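Cell notebook, two-arm table, Gumosbridge shop
12 Sep 2023

Picked up the left arm again this morning. The fault list from the last entry had three things on it: wrist camera lead dropping out on the left arm, right gripper not closing to the same place every time, and the clamps on the front rail working loose. Got through the first two. The third is half done, see the end.

Left arm lead. Put a meter on it with the power off and flexed it along its length by hand. Good everywhere except the last stretch before the wrist, where it opened up whenever the cable was pulled straight. The slack at the wrist had crept back toward the base, one clip at a time, until the connector was taking the load every time the arm reached across. I had been blaming the connector for a month. The connector is fine. The conductor was broken inside the jacket.

Made up a new lead from the purple stock on the Firkura reel. Ran it with the arm folded fully back first, then fully out, and set the loop at the wrist for the worst case, wrist rolled all the way over and arm at full reach. Clipped it from the wrist down toward the base so the slack ends up at the base end where it does no harm. Last time I did it the other way and I think that's how the loop got too short to begin with. Old lead is tagged and in the scrap box, don't put it back on the hook.

Ran 500 wrist rolls on the left arm at half speed, then checked the log. No dropouts. Before the change it was losing the signal 5 times in a short run, so I'm calling it fixed unless it comes back.

Right gripper. This one was dull. The horn screw on the jaw servo had backed out a little, so the jaws closed to a different spot depending on which way they came from. Took the horn off, cleaned the splines, put it back on the same tooth with a drop of the medium threadlocker. The strong stuff is in the same drawer and the bottles look alike. Read the label.

Then redid the zero for both grippers. Steps as I did them, because the sheet in the Clarner binder is out of date:

Power off, arms resting, all clamps checked by hand.
Power on, right arm first. Wait for the wrist light before sending anything.
Jaws open to the stop, then back off until the current drops.
Save that as open.
Close on the thin feeler, save that as closed.
Same again for the left.
Restart the controller and read the values back.

The read-back matters. The right jaw first came back with the old number, 3256, meaning the save hadn't gone through. Did it again and it took. I don't know why it failed the first time. Possibly I restarted too soon.

After that, on to the thin-object task, the one Whitlock asked for. Glasses on the plate, tub behind for the drop. The wire frames are hard on a badly zeroed gripper and that makes them a decent check.

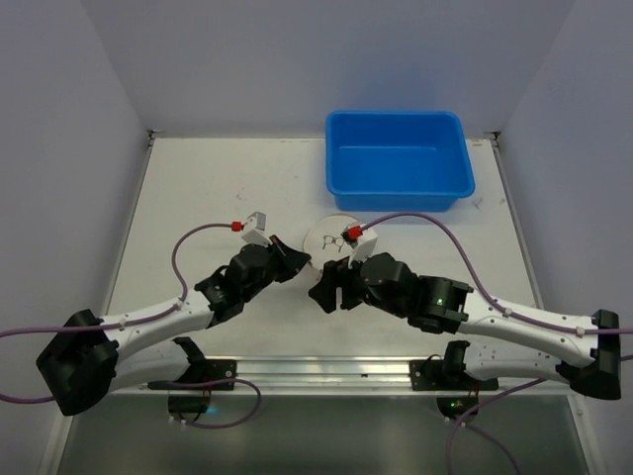
Whitlock wrote back after I sent over the settings that the closing current should come down before anyone touches the approach height, and that their own cell bent two pairs by doing it in the other order. They also want the jaw pads looked at under a lamp at every zero, as a worn pad gives the same symptom as a loose horn and it's quicker to rule out.

Fair enough on both. Pads checked, right side has a slight shine on the inner face but no groove. Left side looks the same as when it went on. Closing current is down to 58 on both, in the controller's own units, whatever those are. The manual doesn't say. The old setting was higher and I never wrote it down, so there is nothing to go back to. Writing this one on the inside of the cabinet door as well.

Approach height left alone for now.

One thing about the loops. With both arms bent in over the middle of the table the right lead arcs out a long way before it comes back down to the arm. It cleared the tub in every position I tried, but I was moving slowly. If the tub goes any further toward the middle, do a slow pass before running at speed. Could shorten that loop by one clip. I'd sooner leave it long after what happened on the left.

Table top. Wiped it down with the mild cleaner. The smudges mostly stay and so do the small reddish marks left of center. Don't use solvent on it. It dulls the surface and the overhead view picks up the dull patch as an edge, we went through that in March.

Front rail clamps. Took the left one off, cleaned the slot, new T-nut, torqued up and marked with a paint line across the bolt head. Right one only snugged by hand, no T-nuts left in that size. Ordered more from Clarner. Until they come, check the right clamp at the start of each run and don't let anyone lean on it.

Still open:

Right clamp, waiting on T-nut.
Clarner binder sheet needs replacing with the steps above.
Find out what the current units are.
Label the two threadlocker bottles properly, big letters.
Long run on the left lead at full speed. Half speed is all it has had so far.
Spare lead for the right arm. If the left one broke inside the jacket the right can't be far behind, same reel and same age. Enough purple left for one, maybe two.

Controller shut down with both arms parked, log copied to the shared drive under the cell folder. Settings file saved next to it with today's values. The older file in there is from before the horn was reset, leave it but don't load it.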